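Clearing out the kitchen cupboards before the move. Thread, mostly so I remember what I decided.

Started with the bowls and plates because they take up the most room. There are 17 bowls in this flat. Two people live here.

Most came from the Coseo outlet, bought one at a time, which is how you end up with no two the same height. They don't stack. You get three in and the fourth sits crooked.

Rule for this week: if it hasn't been used since July it goes in the charity box. Soup bowls are exempt until I've found the ladle.

Boxes are from Drallus, 48 litres each. Too big for crockery if you fill them to the top. I got one full and couldn't lift it off the floor, so now it's half crockery, half tea towels. 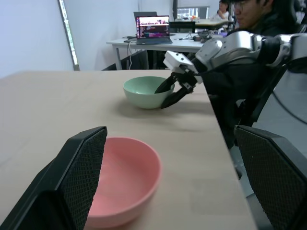
Colour is how I'm sorting what's left. Anything white goes in the box marked KITCHEN 1, anything patterned in KITCHEN 2, and plain colours stay out until the last day so there's something to eat from. A pink bowl and a mint-green one are plenty for breakfast. The green is pale enough that it goes with nearly anything, and the pink is big enough for salad as well.

Wrapping: one sheet of paper inside, one round the outside, then stand them on edge. I used to lay them flat and lost two that way in the last move.

Paper is going faster than I thought. Bought a pack of 60 sheets and it's almost gone, with the glasses still to do.

Mugs tomorrow. There's a shelf of them behind the flour that I haven't looked at in a long time.

Also found the lid for the Vodurix casserole. The casserole itself went to the tip last spring. Lid is now in the charity box, if anyone has the other half.

Stopping at nine tonight. Kettle and toaster get packed last.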